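Home · Threads · Topics · About
3 min read

1/ ok so the Nautiyal sale. been chewing on this since the catalogue landed. thread, typed on the tram, bear with me

2/ 438 lots. "the collection of a private family." no family named. fine, normal, whatever. but look at how many are guaranteed – 91 of them. that's a lot of paintings sold before anyone lifts a paddle

3/ quick version for people who don't follow this stuff: a guarantee means the seller gets a minimum no matter what. house carries the risk. then the house goes and finds a third party to take it off their hands. third party gets a fee, or buys the thing

4/ and the third party can bid. on the lot they've guaranteed. knowing the reserve, or near enough. everyone in the room is playing with cards down and one bloke has seen the deck

5/ Nautiyal does disclose it, to be fair. tiny symbol next to the lot number. you need the key at the back to know what it means, and the key is in a grey I could barley read

6/ who's behind the guarantees? catalogue says "an interested party". singular, every time. I reckon it's Cilleck, the art lending outfit. can't prove it. but they'd lent against at least 2 of the pictures back in January, it was in the loan register for anyone who cared to look

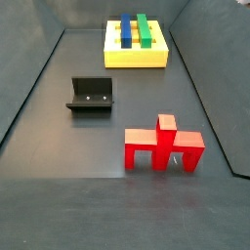
7/ had a reply already from Lindedon Prints saying that small dealers do the same thing with a handshake and no symbol at all, so why pick on the auction houses? fair cop. I've seen it done. difference is scale – a handshake over an etching doesn't set the price of everything else by that artist for the next few years

8/ because that's the bit that matters. a guaranteed lot hardly ever fails. so the result goes into the price databases as a clean sale, and the next valuer uses it, and the next lender uses the valuer. round it goes

9/ if it IS Cilleck then the lender is propping up the value of its own collateral. might be perfectly legal. still smells

10/ went and looked at the last Komarham evening sale to compare. around 44 lots, hardly any symbols, and a fair few just died in the room. ugly night. but I trust those prices more than anything I'll see out of Nautiyal

11/ someone's going to say the buyers are all grown ups with advisers. yep. and who pays the advisers? some get an introductory commision from the house. also disclosed, also in grey

12/ what I'd like, not holding my breath: name the guarantor. or at least say whether they've lent against the work. one line per lot. they manage to print three pages of essay on a still life, they can manage one line

13/ also publish the net price when the guarantor ends up the buyer. the fee comes off what they pay, so the hammer price plus premium isn't the real number. never has been. goes in the databse anyway

14/ no I'm not going to the viewing, two people have asked. went last time, queued half an hour for a warm glass of white and a look at the back of someone's coat

15/ my stop. will add results underneath once the sale's done, if they post them properly this time – last time the unsold lots just vanished off the page

2021-05-21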